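The Milk That Waits in the Cupboard
November 1, 2024

My grandmother kept her milk on the windowsill in winter and poured it down the sink without regret when it turned. I thought of her in September, when a flyer came through my door asking me to rethink breakfast. It was from Costuvance, the mail-order grocer, and what it wanted me to rethink was the refrigerator.

The pitch is simple. Long-life milk, the kind labeled UHT, is heated hard for a few seconds, sealed, and left on a shelf until somebody wants it. Buy it by the case, the flyer said, and you will never run out again. It claimed that 2000 households in the Kakside district had already switched. It did not say what they had switched from, or whether they had switched back.

I have my doubts about anything sold as the end of a small errand. Walking to the corner for milk is not a hardship I ever asked to be saved from. Still, I ordered a case, and for a few weeks I drank the stuff.

Cold and on its own, it tastes cooked. People who grew up with it will tell you this is what milk tastes like, and they may be right for their kitchens. In coffee I stopped noticing by the third day. On cereal I never did. With something sweet beside it – strawberries, a spoonful of ice cream – it held up better than I wanted it to.

The Irnon Tea Room on the harbor road puts it out with a plain sandwich for 191 in the local money, and I have yet to hear a complaint there. Then again, it's a tea room, and most of the milk disappears into tea.

What bothers me more is the package. The old glass bottle had one virtue, apart from breaking: you could see what was left in it. A printed pack tells you the brand, the type and a slogan, and the rest you learn by squeezing.

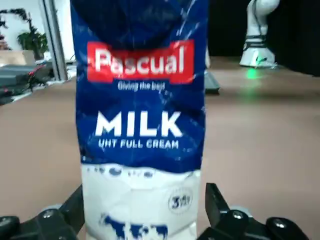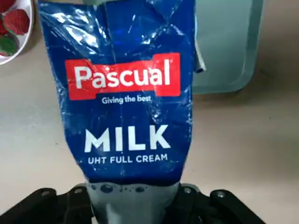 Full cream, UHT, and plenty of creases.
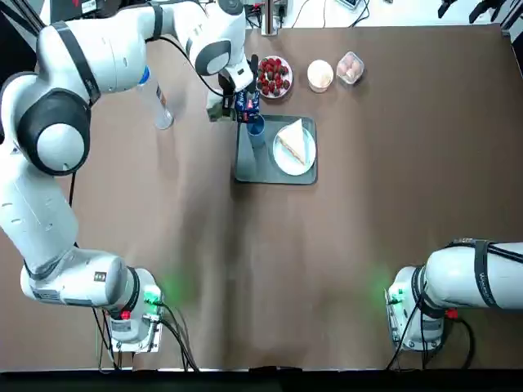 The Ó Conaill dairy shop, two streets from my door, still sells fresh milk from a cold case that hums louder than the radio. On my last visit there were 54 bottles on the order sheet taped to the counter, and the shop expected to sell them by noon. I asked if the mail-order cases had hurt business. The answer was a shrug and a question about whether I wanted a bag.

Long-life milk does have its place. It belongs on boats, in cabins, and at the back of the cupboard for the week when everyone has the flu. I'd keep one there myself. But the case in my hallway took up the spot where the boots go, and the flyer's promise of less waste looks thin to me. Once a pack is open it needs the refrigerator like any other milk, and it gets forgotten behind the mustard just as easily.

Costuvance has written again, offering a second case at a discount. The boots are back in the hallway, and I haven't replied.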